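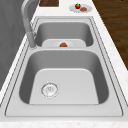
Temps de lecture : 4 min

Accueil | Robots | Cuisine | Bidouille | Contact

Bon, vite fait avant de partir chercher les petits. Dix jours que j'ai la licence d'essai de Wurkero, et comme trois personnes m'ont écrit pour savoir si ça valait le coup, je pose mes notes ici. En vrac. Je remettrai au propre plus tard (ou pas).

Wurkero donc. Un simulateur de cuisine pour entraîner et tester des robots ménagers. Vous choisissez une pièce, vous posez des objets, vous lancez une tâche, et vous regardez votre politique se planter sans casser de vraie vaisselle. Formule de base à 57 euros par mois, une seule machine, support par mail. La formule atelier monte à 400, là c'est plus du tout mon monde.

Installation : pénible. La doc dit un quart d'heure, j'y ai passé une soirée et un bout de la suivante. Un conflit de pilote, puis un dossier d'assets qui voulait pas se décompresser. C'est Riet Dierckx, sur le forum, qui m'a débloqué en deux lignes. Merci Riet. La doc officielle n'en parle toujours pas.

Une fois lancé, par contre, joli. L'évier double bac en inox sur plan de travail façon marbre blanc, c'est ma scène de travail depuis le début. J'y ai passé plus de temps que dans mon vrai évier, demandez à la maison. Le rendu de l'acier est correct, les coins arrondis aussi, la crépine du bac de devant est assez détaillée pour qu'on ait envie de la nettoyer. Le parquet sombre à côté fait un peu catalogue, bon.

La tâche que je teste : aller chercher l'assiette blanche dans le bac du fond, avec la petite chose rouge orangé posée dessus, et ramener le tout sur le plan sans rien renverser. Sur le papier, facile. Mais depuis l'autre bout de l'évier, la séparation entre les deux bacs mange la moitié de l'assiette. On ne voit que le haut. Mon modèle de perception, lui, il voit un bout de blanc et il panique. Il a aussi tendance à filer vers l'autre assiette, celle du plan de travail avec la pomme, vu qu'elle est bien dégagée. Je le comprends, remarquez.

La petite chose rouge orangé, d'ailleurs. Tomate ? Je dis tomate. Huw Cadwaladr, à qui j'ai envoyé la capture, dit kumquat géant. On a tourné là-dessus une demi-heure au lieu de bosser.

Ce que j'aime bien :

Le placement des objets. Glisser, poser, ça tient. Pas d'assiette qui vibre toute seule comme dans Novar, où j'avais une tasse qui finissait au plafond une fois sur deux.

Les tirages aléatoires. J'ai lancé 1088 variantes en une nuit, lumière et position d'assiette changées à chaque fois, pas un plantage du logiciel. Le PC a chauffé la chambre, c'était en somme le chauffage d'appoint.

L'export. Propre, des noms de fichiers lisibles, rien à retravailler derrière.

Ce que j'aime moins, maintenant. Le robinet. Le grand col de cygne gris à gauche est magnifique mais sa forme de collision est un gros pavé bien plus large que lui. Résultat le bras tape dans du vide et s'arrête net. Il ma fallu deux jours pour comprendre. J'ai ouvert un ticket, Ffion Sayce du support m'a répondu le lendemain, très polie, correctif prévu "dans une prochaine version". Laquelle, mystère.

Pas d'eau non plus. Enfin si, il y a une option payante, mais je ne l'ai pas prise. Pour un évier c'est quand même un peu fort de café de la vendre à part.

Et le contraste. Assiette blanche, marbre blanc, inox clair. Mes détections de bord étaient dans les choux. J'ai fini par assombrir la lumière à la main, ça va mieux, mais faut trouver le réglage, il est planqué trois menus plus bas, sous "Ambiance" (???).

Côté prix, comparé à Pacheco que j'avais pris en décembre : plus cher, mais les contacts sont nettement meilleurs. Pacheco reste bien si vous faites juste de la navigation, une base roulante qui évite les chaises, ce genre. Dès qu'il faut attraper quelque chose de rond sur quelque chose de plat, j'ai lâché l'affaire.

Est-ce que ça se transfère sur un vrai bras ? Pas testé. Iestyn Trevor a l'air content chez lui, il a la formule atelier et bien plus de patience. Il doit me passer ses réglages de friction. Iestyn si tu lis ça, je les attend toujours.

Donc je garde un mois de plus, en formule de base, pour finir la tâche de l'assiette. Après on verra. Si le robinet est pas corrigé d'ici là je résilie, faut pas pousser.

Ah oui, pour ceux qui demandaient : oui ça tourne sous Linux, non pas sur un portable de bureau, et non je n'ai pas de code promo.

Prochain billet, la planche à découper. Eleri Craddock prétend que c'est l'objet le plus dur à saisir de toute la bibliothèque, trop plat, trop près du bord. On verra bien, j'ai déjà mal à la tête.

Dernière mise à jour : 3 mars 2022

10 commentaires | 57 partages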